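How to plan a week of dinners without losing your whole evening to it

2024-10-15
563 shares | 41 comments

I used to be a terrible meal planner. I'd buy a lovely notebook, fill in a whole month of dinners with a coloured pen for each person, and by the second week we'd be back to toast. What I do now takes me the length of one pot of tea, and we've stuck to it since March, which is a record in this house by a very long way.

Start with the freezer. Get everything out onto the worktop (quickly!) and write down what's there, even the mystery tubs. Then do the fridge, then the cupboard where the tins live. You're looking for anything that needs eating soon, and that goes at the top of the list. Mine this week was half a cabbage, an open jar of pesto and a bag of carrots that had gone a bit bendy.

Next, look at the calendar before you look at a single recipe. I skipped this for years and it was the reason my plans fell apart. If somebody has swimming and somebody else is on a late shift, you are not making a pie that night, however much you'd like to be a person who makes pies. I mark each evening as quick, normal or slow. Quick means on the table in the time it takes to cook pasta. Slow means I'm home all afternoon and quite fancy pottering about with an onion.

Now fill in the slow nights first, and cook double. A big pan of chilli on a slow night turns into jacket potato topping on a quick one, and you've knocked off 2 dinners in one go. I do the same with roast chicken, bolognese and a lentil thing my lot call brown stew — it tastes much better than it sounds.

After that, put in the meals you could make half asleep. Everyone has a handful. Ours are egg fried rice, sausages and mash, pesto pasta, and beans on toast with too much cheese. Don't go looking for anything new on a busy week. I allow myself one new recipe at a time and I put it on a night when we've got backup in the freezer.
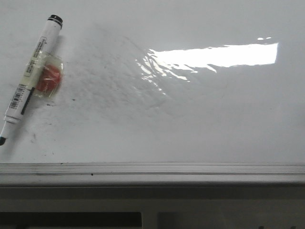 Leave one night blank. I know it feels like cheating, but something always comes up: there are leftovers, or you're asked out, or everybody just wants crisps and a film. If nothing comes up, have an omelette.

Then write the plan up somewhere the whole family walks past. Ours is in the kitchen, in big letters, with the quick nights underlined so that whoever gets in first knows they can make a start. I've tried apps. I used Clustik for a couple of months and it was nice enough, but I was the only one who ever opened it, so I still got asked what was for tea every single day. Do it big and do it where they can't miss it.

The shopping list comes last. Go through the plan night by night and only write down what you haven't got. I sort mine in the order of the shop, so veg, then chilled, then tins, then the boring aisle with the bin bags. I do the main shop at the big supermarket in Ellmont and get the meat from the Lougher farm shop if I'm passing, and sticking to the list has made a proper difference to what we spend. I still come home with biscuits. I've made my peace with the biscuits.

A few other bits I've picked up along the way:

Swap nights freely. The plan is there to help you, so if you can't face fish, have tomorrow's dinner today and move the fish along (within reason, do check the date on it).

Keep your old plans. I take a quick photo of each one before I wipe it off, and when I've got no ideas at all I just scroll back to this time last year and copy it.

Ask for requests before you start, and only once. Anyone who says "don't mind" has given up their right to moan about the cabbage.

Next time I'll write up the brown stew, as a few of you have asked. You'll want red lentils and a big pan.

808 people found this useful

Comments

bunitzbaker
The blank night is genius, we always end up binning something because we planned all seven. Trying this from next week.

tea_and_toast
Do you plan lunches as well or just dinners? Mine eat me out of house and home by midday.

Author
Just dinners! Lunches are leftovers or sandwiches and they can sort themselves out.

mrs_pepperpot
I do mine with the slow cooker nights first, same idea really. Please hurry up with the brown stew.

gravyboat
Sorting the list by aisle has saved me so much walking back and forth. Can't believe I never thought of it.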